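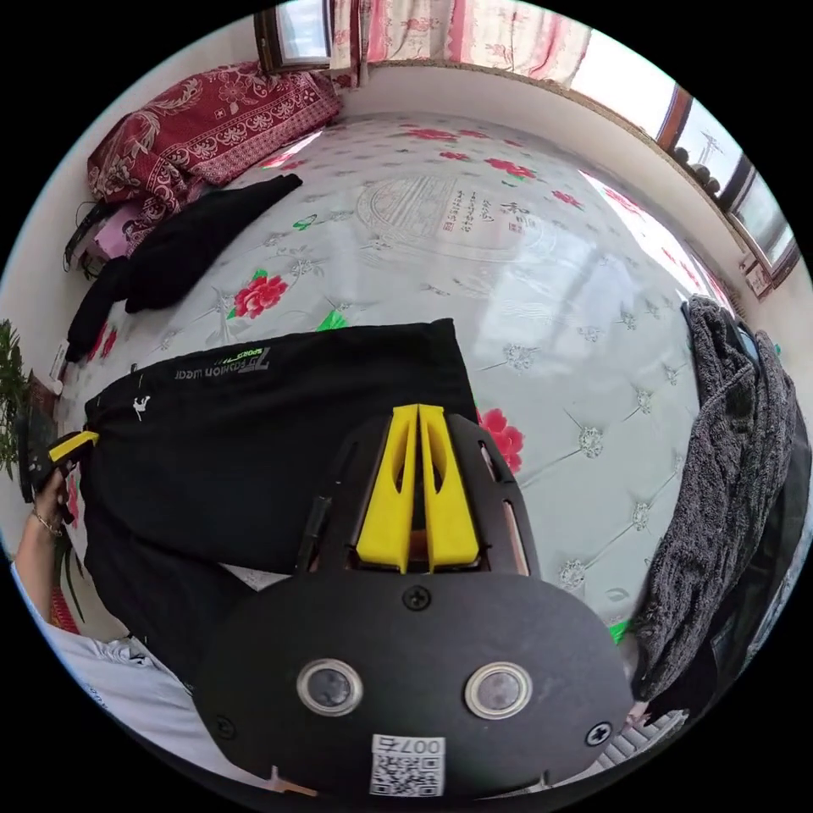 Lorna Dow told us at the first meeting that sixty days on the skins was too long for a grape this light, and that we would pull out bitterness we could not get rid of later. We kept the plan but split the fruit in two.

Skin contact trial, Tomisley plot
2019-03-06
By Sơn Cao and Bevan Sutcliffe

The grapes came from the lower rows at Tomisley and were picked by hand. Lot A was pressed after 4 days. Lot B stayed on its skins for 60 days in a closed tank, plunged daily for the first 20 and then left alone. No yeast was added to either lot.
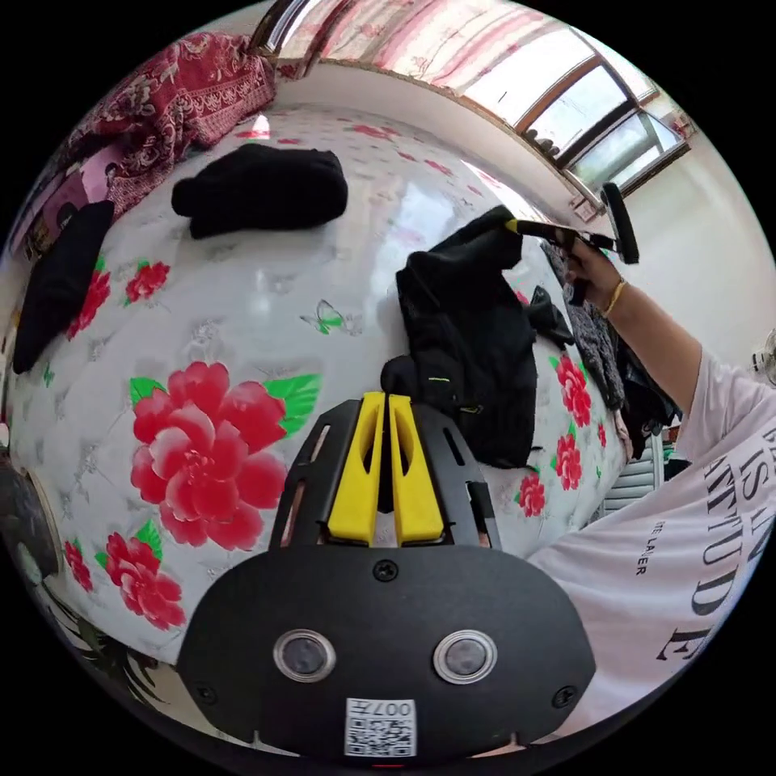
Fig. 2. Hand-held gripper with yellow fingers, seen from behind.

Lot A tasted of pear and was a bit thin. Lot B was darker, with dried apricot and a firm grip at the finish. Most of the tasting group liked Lot B with food and Lot A without. Lorna still found B bitter, and on the second bottle we agreed with her. We would try a shorter soak next time, and press more gently.

Related reports
Wild yeast starts at Ikelmont
Cork or screwcap: the Kvaran tasting
Pruning notes, Sulis slope

Contact the course office | Back to top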